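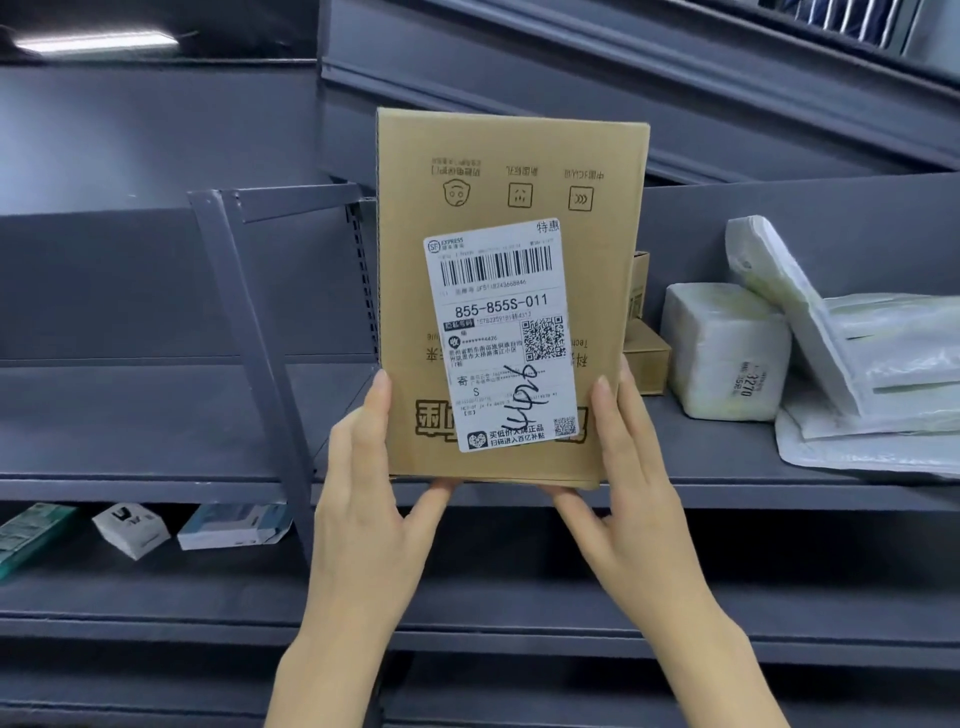
Malathi Kamath

I used to think a parcel shop ran on parcels. Having spent a Friday in one, I'd say it runs on marker pens. You can have all the barcodes you like, but when there's a queue and a man on his lunch break tapping the counter, what you want is four fat digits scrawled across the label, big enough to read from the other side of the room. The last four of the phone number, usually. 4426? Second shelf, there you go, mind how you go!

I'd gone along because I'm hopeless at this at home. Our building, Willside, has 63 flats and one pigeonhole unit by the front door, and in July, when everybody seems to order fans at once, the hall fills up until you can't get a pushchair through. So I asked Dennis Simiyu, who has run the Abubakari pick-up counter for 6 years, if he'd let me put things on shelves for a day. He said yes so quickly that I should have been suspicious.

Boxes first. They go on the grey metal racks, label facing out, and it's the label that decides which way up they stand. I did fret about this. A carton would come along with its own printing on its head — little icons and captions, all upside down — and I'd turn it round to be polite, and Dennis would turn it straight back. (Anything marked fragile or with arrows on is another matter, and he's strict about those.) You hold a box low down, one hand at the bottom corner and the other under the opposite side, so your fingers don't get pinched between the cardboard and the ledge. I learnt that one the hard way before ten o'clock.

Then the small stuff, which is where I came unstuck. Small white parcels all look like each other, and on a shelf they slide behind the big ones and sulk there for a week. At Abubakari they go in plastic crates on the floor. Sorting them is a bending job, and by noon my knees were making remarks, but I loved it. You pick one up, find the long code under the barcode, say the last bit out loud and drop it in.
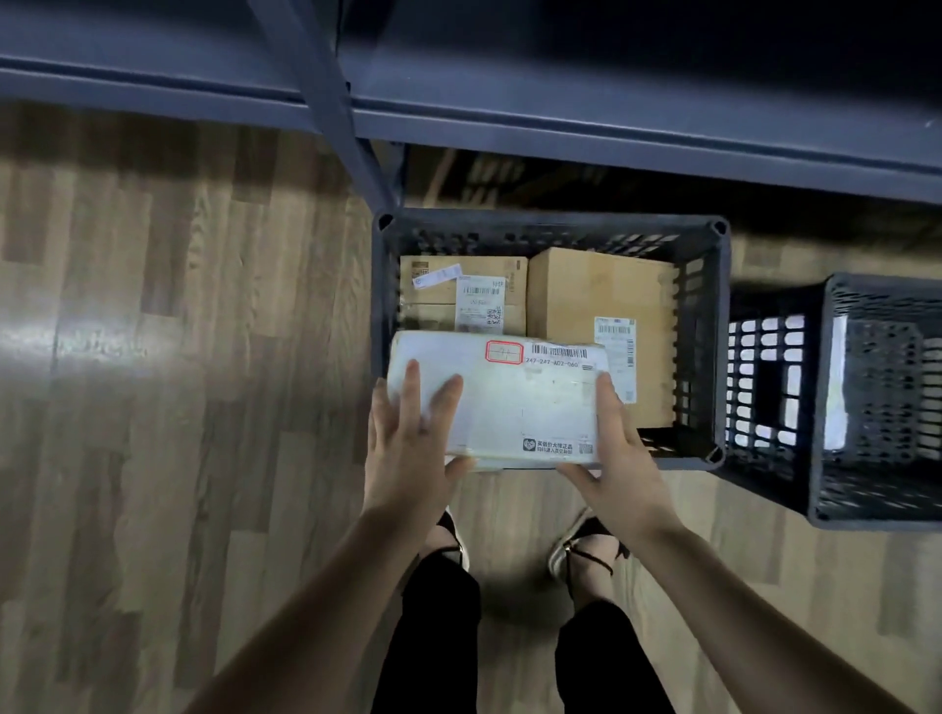

Code side up, then into the crate.

The best sort of crate, says Dennis, has slots in the sides, so you can peer in and see how full it's getting. He won't stack them more than 2 high and he won't let anyone put a box on top "just for a minute". By closing we'd handled around 40 collections, and I'd handed over precisely one wrong parcel, to a very forgiving woman from Plondham Road.

I've since bought a crate and a fat black marker for the hall at Willside. The marker has already gone missing.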